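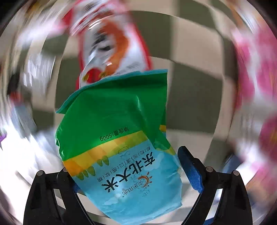
Home Boats Passages Gear Galley Subscribe

Search the magazine Enter keyword Go

Two up, one small boat, 400 miles

Wednesday, before five in the morning. Rogelio Galang is on the dock at Virnbridge with a headlamp on and one boot. The other boot is in the cockpit locker, under the spare jib. Tide won't wait. He goes aboard in a sock.

The boat is Marquez, a 30 foot sloop he bought with Ilse Timmermans after 19 years of crewing for other people. Tired rigging, good hull. They spent the winter on her. New chainplates, new hatches, a second hand windvane that Anselmo Tavares rebuilt in his garage and would not take money for.

First leg was meant to be easy. Virnbridge to Cemlow, wind behind. It went round to the northwest by noon and stayed there. Two reefs, then three. Ilse steered, Rogelio was sick in a bucket and then steered while Ilse was sick in the same bucket. "We didnt talk much," she says. "You just look at the watch and wait for your turn to lie down."

Cemlow at dusk, rafted up outside a fishing boat. Soup. Eleven hours sleep.

Packing was the big argument. Rogelio wants spares, Ilse wants food, and there's one dry locker between them. Every bag and carton got looked at twice before it went down the ladder.

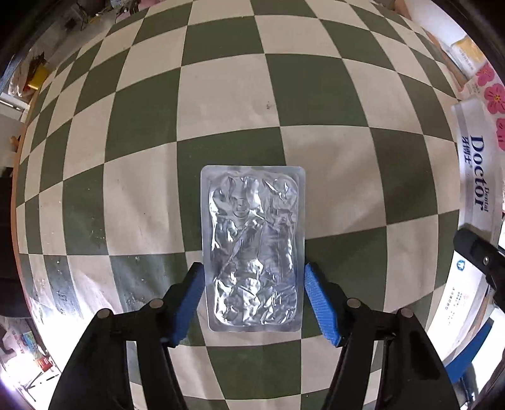

Clear packaging on a checkered tablecloth.

From Cemlow it's 240 miles to Fekik with nowhere sensible to stop. Three hours on, three off. The windvane held a course better then either of them. On the second night the masthead light quit, so they hung a lantern in the rigging and kept a sharper lookout. Ships passed well south. A lot of stars.

Fekik came up out of haze, low and brown. Renato Layug took their lines and asked where they'd come from. Ilse told him. He pointed them to the showers.

They're heading back in June, if the engine mount gets welded.

Recent stories
Kazuhiro Yokoyama on sailing without an engine
Reefing early, reefing often
Choosing a second anchor
Winter berths at Cemlow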